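Drying T-shirts on hangers (so you can skip the iron)

5 min read
128 shares

OK quick one because people keep asking. I quit using clothespins on shirts last August and haven't gone back. Shirts go on hangers, hangers go on the rack, whole thing goes straight to the closet when it's dry. No pin marks on the shoulders. No pile on the couch waiting to be folded (well, less of a pile).

What you need:

A folding rack with one long straight rail. The kind with lots of little rungs is fine for socks, bad for hangers – the shirts bunch up on the lower bars. Mine is a Prustik, bought used.
Plastic hangers. Not wire, wire rusts and you get an orange line on a white shirt. Not bare wood either, it soaks up water. I got mine in a mixed pack from Kinnear and the colors have been weirdly useful, more on that below.
Some floor space. Tile is best. On carpet put an old towel down.

Before you start

Spin the load one extra time. Really. A shirt that drips will stretch on a hanger, the water pulls it all down into the hem. I do the fast spin and then let the basket sit while I set up the rack. Open the legs all the way, push down on the middle of the rail and see if it wobbles. If it does, one leg isn't locked.

Shake each shirt out hard, twice, holding it at the hem. Then flip and shake from the shoulders. This does most of the work the iron would of done.

Getting the hanger in

Go in from the bottom. Everybody shoves the hanger down thru the neck and that's how you get a baggy collar. Lay the shirt over one hand, slide the hanger up inside from the hem, hook first, and let the hook come out of the neck on its own. One hand on the hanger, one on the cloth, all the way up.

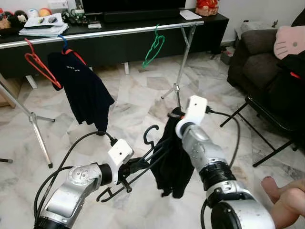
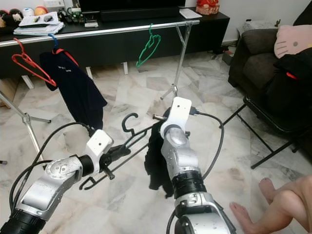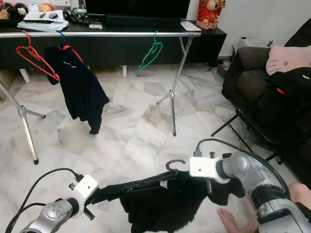
Dark shirts are the ones worth being fussy about. They show every crease and every bit of lint, and a black tee on a black hanger is hard to see when the light's bad, so find the hook before you find anything else. I like to have a couple of hangers already up on the rail, the way the red and green ones are here, and one shirt hung, like the navy one on the blue. Gives you something to match your spacing to. Then pull the side seams straight down, smooth the front with a flat hand, tug the sleeves once each. Done.

Spacing

A hand's width between shirts, minimum. Two hands for anything thick. If the rail is full, stop, and do a second round later. Kieran Sowerby wrote in to say he gets twice as many on by facing them all the same way and I tried it – works OK for thin tees, not for sweatshirts.

Colors

I use one hanger color per person. Black is mine, blue is my son's. Nobody has to sort anything afterward, you just grab your color off the rail.

How long

Thin cotton, overnight. Heavier stuff, around 40 hours in winter if the room is cool. Crack a window or run a fan low. Don't push the rack up against the wall, air has to get behind it. Check the armpits and the hem before you put anything away, those dry last.

Stuff I don't hang

Sweaters. Anything knit and heavy. Those go flat on a towel. Also dresses with thin straps, they slide right off and end up on the floor.

Next one is on socks, I promise. Updated Mon 17 February with the bit about spacing.

2,964 views
40 comments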